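Lista: automacao-domestica
De: Celina Krajewska
Para: lista
Data: 2023-02-25
Assunto: Re: dobrar roupa, dá ou não dá?

Lech, respondo por partes, com o seu trecho citado embaixo de cada assunto para quem entrou na lista agora.

Lech Kalinowski escreveu:
> Continuo achando que a roupa vai ser a última tarefa da casa a
> ser automatizada. Aspirador já temos, lava-louças já temos, e a
> máquina de lavar tem a idade dos meus avós. Mas entre a secadora e
> a gaveta continua tudo na mão. Vi o anúncio da Delura e não
> acreditei em nada. Alguém aí tem número de verdade, medido fora
> de estande de feira?

Tenho alguns, poucos. A Delura mandou para a Halina Zawadzka os registros do teste de outubro e ela me autorizou a comentar aqui. Foram 1.515 tentativas de pegar uma peça de um monte e colocá-la esticada numa mesa. Só isso, sem dobrar. As toalhas e fronhas foram bem. Camiseta de adulto foi razoável. Moletom com capuz ficou em 54 por cento, e o registro considera sucesso qualquer resultado em que a peça não caia no chão.

O moletom é ruim por motivos conhecidos. O capuz esconde a gola, o forro tem outra cor e o programa acha que são duas peças, a manga sai por baixo e parece pertencer ao que está do lado. Uma pessoa enfia a mão, sente a costura e resolve sem olhar. A garra precisa escolher um ponto de pega pela imagem e, se escolhe o punho, levanta um embrulho comprido que não se abre sozinho.

Há ainda a questão da superfície. Quase todos os testes publicados usam mesa lisa, de uma cor só. Em casa a roupa vai parar em cima da cama, e cama tem manta felpuda, estampa de flor, almofada, edredom dobrado no canto.

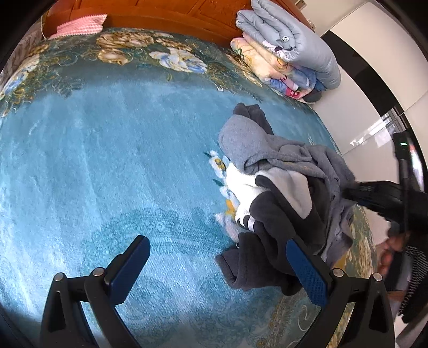
A Suqin Su mediu a diferença no laboratório dela. Com o mesmo braço e o mesmo programa, trocou a mesa por uma cama feita e o tempo médio por peça foi de 19 segundos para mais que o dobro. Parte da demora vem de a garra pegar a manta junto com a roupa. Pano sobre pano quase não dá contraste de força, e os dedos fecham do mesmo jeito nos dois casos. Ela tentou resolver com almofadas texturizadas nas pontas dos dedos. Melhorou a firmeza da pega, mas não a escolha do que pegar.

> E o preço? Se custar o mesmo que um carro usado, a discussão
> acaba aí.

O preço eu não sei. A Ikonen fala em aluguel mensal para lavanderias e não divulga valor para residência. A Cusier saiu do assunto no ano passado e hoje só faz separação de peças em linha industrial, onde tudo chega do mesmo tamanho, lavado e em cesto padronizado. Esse trabalho a máquina já faz, e faz o dia inteiro. A lavanderia onde a Hildegard Heitmann trabalha passa 1.000 lençóis por turno numa calandra com dobra automática, mas alguém ainda prende os cantos na entrada - e é essa pessoa que falta toda vez que se fala em automação completa.

Minha posição, então: para lençol e toalha em volume, sim, já dá. Para o monte de roupa em cima da cama, ainda não, e eu não compraria nada este ano contando com isso. O caminho que me parece mais sério é o de gravar gente fazendo a tarefa em casas comuns, com bagunça comum, e treinar com isso. O grupo Bastodska está nessa linha, mas ainda não publicou resultado que se possa conferir.

> Tem quem diga que basta esperar os modelos ficarem maiores.

Pode ser que ajude na escolha do ponto de pega. Na parte do tato eu duvido, porque o dado que falta ali não está em vídeo nenhum.

A Halina vai mandar a tabela por tipo de peça quando terminar de tirar os nomes dos operadores. Quem quiser uma cópia escreva direto para ela, por favor, sem passar pela lista. E se alguém tiver medições com meias, me interessa muito; no teste da Delura elas ficaram de fora.

Celina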